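Grutau library branch to shut for five weeks over leaky roof

27/07/2022

Grutau's library branch closes at the end of the month for roof repairs and won't reopen for five weeks, the town confirmed this morning. Longer than first thought. The original notice, taped to the front door in July's first days, said two.

Water has been getting in above the children's section since the spring thaw. Buckets for a while, then a tarp. Crews from Keogh, the contractor, pulled back some of the flashing last week and found the boards underneath were soft along most of the north side. So the whole side comes off.

Borrowers can still return books. The drop slot on the laneway side stays open the whole time, emptied each morning. No late fees while the doors are shut, and anything due during the closure rolls over to the first week back. Holds are a bit messier. If yours is already on the shelf, pick it up before closing or it goes to the Wanon branch, where it'll be kept at the desk under your surname.

Wanon will take on extra evening hours, staying open till 9 on weeknights. Parking there is tight and the town is asking people to use the arena lot across the road.

The move affects more than books. The homework club, the Tuesday-style drop-in for seniors (it moved days so often people just call it that) and the tax help table all ran out of the Grutau meeting room. Homework club wasn't on for summer anyway. The seniors' drop-in goes to the curling club lounge, same time, bring your own mug. Tax help is on hold and no new spot has been found.
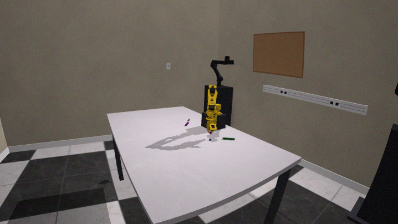 Gordon Gosselin wants to know why the work couldn't wait until the fall, when fewer kids are in every afternoon to cool off. He told the town's information night that summer is the one time the branch is full from open to close, and that a bus ride to Wanon with three children is not much of a neighbourhood service.

Branch head Lucie Morin said fall was looked at and dropped. Rain was the problem. With the roof open for that long, crews need the driest stretch they can get, and another wet September would of meant packing up the entire collection instead of one section of it.

As it is, 969 picture books and early readers are being boxed and moved to the basement at Wanon. They won't be available to borrow until Grutau reopens. The rest of the shelves stay put under plastic sheeting.

The summer reading challenge carries on. Kids who've already started can get their cards stamped at Wanon or at the pool office, and the prize draw has been pushed back so nobody misses out. Sylvie Melnyk, who runs the challenge, said blank cards are at the pool now and there are plenty.

Cost of the repair hasn't been released. Council gets the revised figure at its next meeting and the mayor's office woudn't guess at it ahead of time. The money is expected to come from the building reserve.

Questions about holds go to the Wanon desk, in person or by phone during open hours. The Grutau line will be forwarded there from the day of the closure.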